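"You should have seen it in March," she tells me, moving a box of screws off the only other chair. "In March it couldn't close all the way. It just sort of hovered and thought about it."

I'm on the upstairs floor of Wiletti, a shared workshop I've walked past for years without ever going in, and I'm here to talk to two friends who have spent most of their free evenings on a pair of grippers you hold in your hand. They asked me to leave their names out (one of them has a boss who reads this page, hi!), so I'll call them the mechanic and the coder, which is what they call each other anyway.

The project is called Zultine. The idea is that a person picks things up with the gripper, over and over, and the recordings get used to teach an arm at home to do the same. The arm lives in the coder's spare room and is called Živković, after a street he used to live on. It can't do much yet.

"It can do spoons," he says. "It's very good at spoons."

"It's okay at spoons," says the mechanic.

Cups are the thing right now. I'd figured a cup would be easy, and they both laughed at me. An upright cup is one problem, the mechanic explains, and a cup on its side is a whole other one, because it wants to roll and the sides slope, so the jaws grab more at one end than the other. Add a lid and a straw and you've got something long sticking out that you'd better not bump into the next thing over.

"People think you squeeze harder," she says. "You squeeze harder and it pops right out like a bar of soap. You have to come in square to it. I spent 20 evenings learning to come in square to a cup."
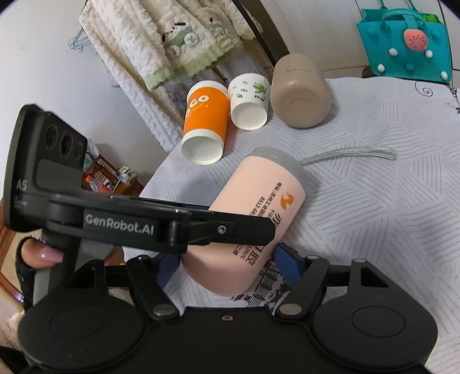 One gripper at the base of the pink cup, the other crossing in front, with three more cups waiting behind.

They let me have a go, and oh boy. The handle is comfortable enough, but your wrist wants to twist the way it would if you were using your fingers, and the jaws don't care what your wrist wants. I knocked my first cup over the edge of the table. The second one I picked up and was so pleased with that I forgot to put it down again.

"Everybody does that," said the coder, typing something.

I asked how many recordings they have. He looked it up: 3,595, with the bad ones still in. The bad ones bother him. He would like to throw out every run where somebody hesitates. She wants to keep them, on the grounds that hesitating is part of picking things up. They've been having this argument for 2 months and I don't think I helped by agreeing with both of them.

The software that sorts it all is something he wrote himself and named Trarkeveo, which he swears isn't short for anything. It crashed once while I was there. He said a word I won't print and had it back up before I'd finished my coffee.

What about after cups? Here they both got a little shy. The mechanic would like to do laundry someday, socks especially. The coder wants to go back and fix spoons properly before anyone touches a sock. They have four weeks before their shelf space comes up for renewal, and they'd like Živković to put one cup on one shelf by then, with no help.

"Any cup?" I asked.

"An easy cup," she said. "We'll pick it ourselves."

I'm going back when it happens, and I've been told to bring my own mug.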